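The robot can have my junk drawer, when it's ready

By Huguette Lachance
2024-11-28

Quick one this week, deadline was an hour ago.

Every few months somebody tells me the house robot is coming. My brother-in-law, mostly. He sends links. Last one was a thing called the Wasero, folding a towel in a kitchen with nothing on the counter. Nothing! No mail, no toaster crumbs, no kid's mitten. Of course it can fold a towel in there. I could run a marathon if you took out the hills and the distance.

So can machines do chores yet? My answer is some, slowly, and mostly in places that have been tidied up for them first. Which is the chore.

I did two years on the floor at Brendinura before I started writing for a living. Packing line. We had a machine that put lids on tubs and it was a marvel, never tired, never went for a smoke. Tubs came the same way up every time. One day in April the supplier changed the lid by a hair and that was that, 7 of us capping by hand till supper. The machine wasn't stupid. It knew one lid.

My kitchen is not one lid. I counted the stuff in my house that needs picking up and putting somewhere, on a normal evening, and quit at 535. Socks count as two. Some of it is soft, some of it is sharp, some of it is under other some of it. You fish out the spatula and three things come with it. A four year old can manage this, not that they will.

And that's the part I think gets missed when people argue about it. They talk about the robot being smart. Can it chat, can it plan my week. I don't need my week planned, I need a hand that knows a dish brush is light at one end and poky at the other, and that tape sticks to you.

To be fair to the people working on it, they know. The serious ones aren't filming towels. They're giving the arm a bin of mixed up junk and making it grab. Dull work to watch. I think it's the right work. Start with the bin, get good at the bin, then come see me about teh drawer.

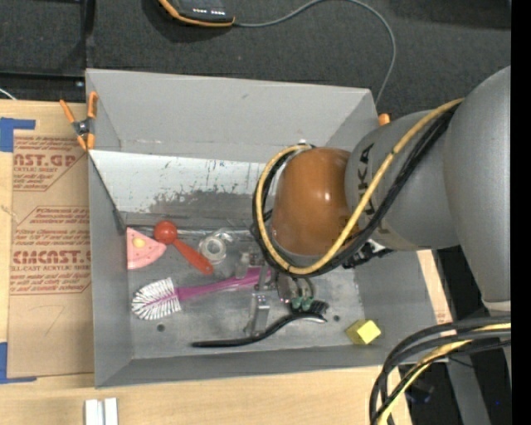

A KUKA arm reaching into a bin with a dish brush, a roll of tape and other odds and ends.

Look at what's in there. Half of it could be from my sink. That's a fair test, fairer than any showroom, and I'd take a dull hour of that over another Wasero clip.

What bugs me is the price talk. Firura says its home model will cost less than a used car. Which used car? Mine? And who fixes it when it drops a pot on its own foot? My neighbour waited two months for a guy to come look at a dishwasher, and that's a box with a door.

I'm not against it. My mother's hands are bad now and she can't get a jar lid off or pick a fork out of the rack some mornings. If a machine could do just that, just forks, I'd sign tomorrow and so would she. It wouldn't need to be quick either, she's got all morning.

But don't tell me it's here. Tell me what it dropped. Put that in the ad, how many tries for the fork, and I'll beleive the rest.

Letters to the usual address. Yes I got the one about the snowblower.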